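Stitville workshop, Wenesden site
Folding cell notebook, February
Entry started 13:40, finished after the tea break

Continued from the previous page. The question was what we do with the shirts that the Josow cell gives back to us, and who does it.

The returns for MacBrayne came in this morning as usual, mixed, many inside out. The week before we had 1,497 pieces on this contract, and the T-shirts are the biggest part. When the cell was planned, we were told that the people at the folding tables will move to checking and mending. In practice the moving is slower. At present two of us stay near the cell the whole shift, one to lay the shirts and one to take them away, and between the shirts there are waiting times which are too short to begin any other job. I tried to sew labels during these waits. It does not go well, I lose the needle each time I stand up.

What I want to write down for the others:

The shirt must be laid with the print up. If it is laid with the print down, the fold comes out with the print inside, and at packing they open it again to check the size and the design. So the work is saved at our table and comes back at theirs. I have talked with packing about it and they would prefer to get the shirt half folded, print up, and finish it by hand.

A crumpled start is permitted. In the first weeks we smoothed every shirt before we stepped back, and with that we did almost the whole folding ourselves. Please do not smooth any more. Drop it in the middle of the table and step behind the line. It feels untidy for somebody who has folded for 11 years, but the cell is meant to deal with this.

Thin knit is harder than thick. When the fingers take the edge, they should take one layer, and with thin knit they sometimes take two. From the side you can't tell. On the wrist view you can, if you look at it before the lift. I ask that the screen is turned so that the person at the laying place can also see it, now only the person at the desk can.
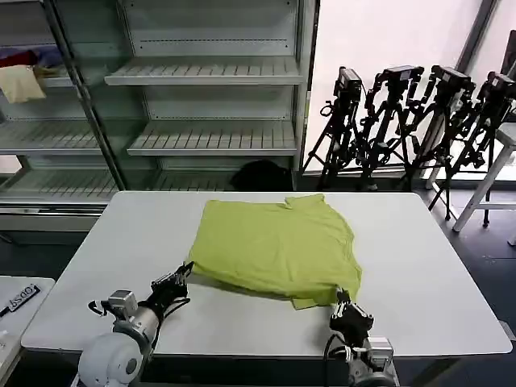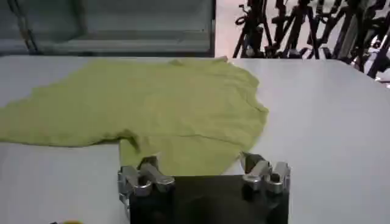
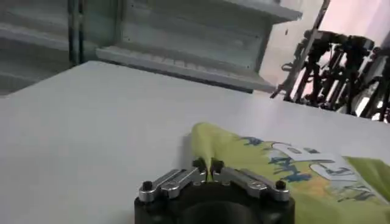
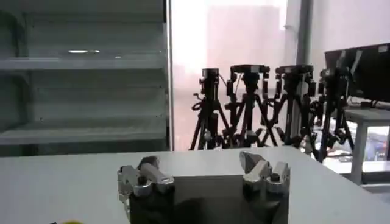

Cell table, head view first and then three wrist views. Lime-green T-shirt in the first three; in the last the fingers are open with nothing between them.

About the green shirt. I like it for trials, the colour is easy to see against the white table. The print makes the front a bit stiff but the folds still run through it. A plain shirt of the same size behaves differently, so please write in the log if the trial shirt was printed or plain. The log from the last round says only "T-shirt" on every line and I can't use it.

Numbers. By hand, two people at two tables folded 339 shirts in the shift we timed. With the cell and the same two people it was 277, and this includes the shirts we finished by hand when the cell gave up. So we are still slower. I write this without complaint, the hand shift was timed on a good day and everybody knew that it was timed. But the figure should stand here before somebody makes a poster.

What is better: my wrists. The folding movement is the same one all day, and in the afternoon it used to hurt under the thumb. On cell days it doesn't. The colleague from the other table says the same about her shoulder. I don't know how to put this in the log, there is no column for it. I have added one with pencil.

What is worse: we talk less. At the folding tables we stood opposite each other. Now one stands at each end, and one of us must watch. The new girl learned folding in this cell only and has never done a full shift by hand, so when the cell stops she is slow and gets nervous. I propose that every newcomer first has two weeks at the hand tables. The shift lead was not against it, but wants it on paper, so it is on paper here.

Open points
Turn the screen, or get a second one for the laying place.
Log: add printed or plain, thin or thick.
Ask packing for the half-fold in writing, with a sample shirt.
Decide who does the inside-out ones. At the moment they go in the crate and the late shift finds them.
Tape for the line on the floor, the yellow, the wide roll is finished.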